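Stiltell is looking for people to record hand movements for a shared robot build

Call for participants, paid, part time

Stiltell is a small group building a two-armed robot that handles paper and office things: folders, envelopes, books, loose sheets. We work out of a shared workshop in Ukstead. The arms are mostly together. What we are short of is examples for them to learn from, and we need people to make those examples by hand.

The work is done with a pair of hand-held grippers. You wear a backpack, hold one gripper in each hand, and do ordinary jobs at a table: open a folder, close it, turn it around, put a book on top of it, take the book away. The grippers carry marker cubes so their position can be tracked. You do each job again and again with small changes in where things start. We call this set of recordings Skovavik, and you will see that name on the sign-up sheet and on the session cards.

What a session looks like

A session is 90 minutes, with a break whenever you want one. We ask each participant for 4 sessions. You can do two in one day if there is a gap of at least an hour between them. The first session is slower because you will be learning how the grippers close and how much the fingers can feel like they are slipping when they are not. Most of the first half hour goes to practice and none of that is kept.

You will be standing for most of it and leaning over a table. If that is a problem for your back, write and ask. We can raise the table on blocks, and we have done that before.
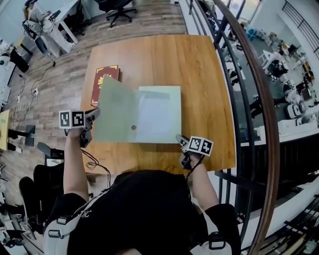 UKSTEAD, July 9, 2026

We have places for five more people in this round. Folders are the main thing we need now. Thin covers are hard for the arms because the flap lifts and then drops back, and a person corrects for that without thinking. We want plenty of those corrections on record, including the clumsy ones. If you miss the edge of the flap, go back and try again. Do not stop the recording.

Who we are looking for

Adults of any age. No experience with robots, programming or electronics is needed. Left-handed people are very welcome, as the recordings so far lean heavily to the right. You should be able to hold a tool in each hand for several minutes at a time and follow a short written card. Glasses are fine. Please wear sleeves that are close at the wrist, or ones you can push up, so they stay clear of the cables.

The workshop is up one flight of stairs and there is no elevator. We are sorry about that and are looking for a ground floor room for the January round.

Pay

400 dollars for the full four sessions. If you have to stop early you are paid for the sessions you finished. Payment is by bank transfer or check at the end of your last session. We do not cover travel, but there is free parking behind the building and a bike rack by the side door.

What is recorded

The movement of the grippers, and video of the table and your hands. The video can also take in your arms and clothing and whatever else is nearby. No sound is kept. Your name is stored apart from the recordings, and you can ask for a session to be deleted up to the end of the round. The recordings are shared with Yook, who write the control software for the arms, and with nobody else. You will get a two-page consent form to read before the first session.

How to apply

Send a short message through the contact form on the Stiltell page with the word Skovavik in the subject line. Tell us which hand you write with, whether daytime or evening suits you, and anything we should know about standing or reaching. You don't need to send a resume. We answer everyone, usually within a few days, and people who don't get a place now can ask to be kept on the list for January.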